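Equipment round, where we are
6 September 2025

Quick one before the order window closes. Budget line for the handheld grippers is 2116 and it has to cover everything, tips and cables included. No top-up until April, so please read to the end.

Mattes Wegener has the Skarix quote. Two complete units plus a box of spare fingers, delivery to the Pustidby site. Pfeiffer came in lower on the units but the fingers are extra and they only sell them in sets of 11, way more than we'd get through. Leaning Skarix. If you have strong feelings tell Mattes now, not after.

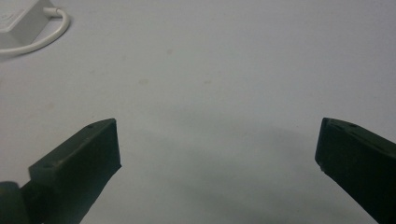 Spare fingers are where I'd put any money left over. Last year we ordered bodies first and fingers as an afterthought, and then waited nearly 4 weeks for a bag of small parts. Please check the hole pattern before you put in a request. Ours have the two little round holes along the top of each finger, one close to the tip and one further back, and whatever we buy has to match or the pads Dagim made won't go on. He has a drawing, ask him for it, don't measure by eye.

Power. Still being forgotten on every single request form. One supply per station, and a cable long enough to run off the back of the table and not across the working area. Dagim Abdella is collecting lengths from each station, so far he has the Unham bench and thats it. Send him yours. White or black, doesn't matter, whatever is in stock.

Table tops. We are not replacing them this round. A wipe down between sessions is free and new tops are not. Asked and answered, can revisit in April.

Not in this order either: cases, the second charger, anything with a monitor arm on it. Put those on the wish list with a price and a link, a request with no price goes to the bottom of teh pile.

Still need from you: station name, number of spare fingers, cable length, and who signs for the delivery at Pustidby. One line each is plenty. Mattes for quotes and invoices, Dagim for anything that plugs in or bolts on.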